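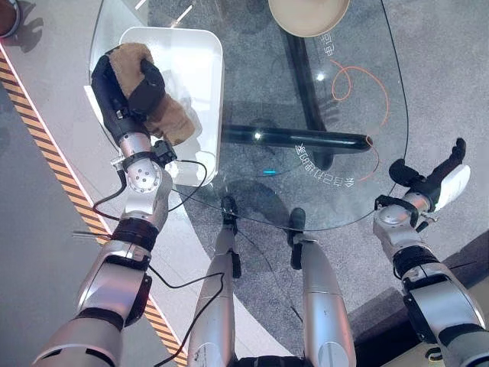 White tray on the glass table, brown item at the left side.

The tray has been in use since October, long enough to write up. It replaced a shallow wicker basket that shed bits onto the glass and could not be wiped. The requirements were short: a raised rim, rounded inside corners, a light color, and a footprint that would sit on the left part of the table without hanging over the edge.

The last point took the most time. The tabletop has an irregular rounded outline, so there is no straight side to measure from. I cut a rectangle out of packing paper and moved it over the glass until all four corners had clearance. The left part accepted a larger rectangle than I expected. The right side curves in early and is better left for cups.

I looked at two trays. The Stoica was the heavier one, with a matte inside and a rim too low to stop anything from rolling. The Emeck was lighter and glossier and cost 124 lei with delivery. I bought the Emeck. Ecaterina Roman has the same one in her hallway for keys and mail, and she warned me that the gloss shows every fingerprint. She was right. Under the ceiling light it also throws reflections bright enough to hide a smear until you tilt your head.

What goes in it: anything soft or small that would otherwise spread over the table. Gloves, cleaning cloths, the remote, a tape measure. Fuzzy things are the worst on bare glass, as the lint clings to it and then has to be chased with a damp cloth. In the tray the lint stays inside the rim and can be tipped out over the trash can.

The clearing routine is the same each evening at 9:

Lift out the soft items first and shake them over the can. Fold whatever is going back to the closet. Take out the hard items and put them away. Tip the tray, wipe the inside with a barely damp cloth, then dry it with a second cloth. Wipe the glass under the tray before setting it back down.

Drying matters on this surface. Left to dry by itself, our tap water leaves a pale ring in each corner. Dorin Mocanu recommended a little vinegar in the water, one part to ten, and that removed the old rings in one pass. I do not use it on the thin dark edge of the table, having no idea what the finish is.

I added four felt dots under the tray, one per corner, set in a little from the edge. The first set came from Jarnow and the adhesive crept in the heat from the radiator. The replacements have held through the winter. Without them the tray slides when you pull something out one-handed, and it makes an unpleasant noise on the glass.

Remaining problems. The rim collects dust on its outer side, where I forget to wipe. The tray is also too shallow for a folded blanket, so that has gone back to the armchair. Domnica Ilie suggested a second, deeper tray for the shelf underneath, but my table has no shelf, and I would like to keep the floor below it clear for the vacuum.

Next month I will redo the closet by the door, starting with the hooks.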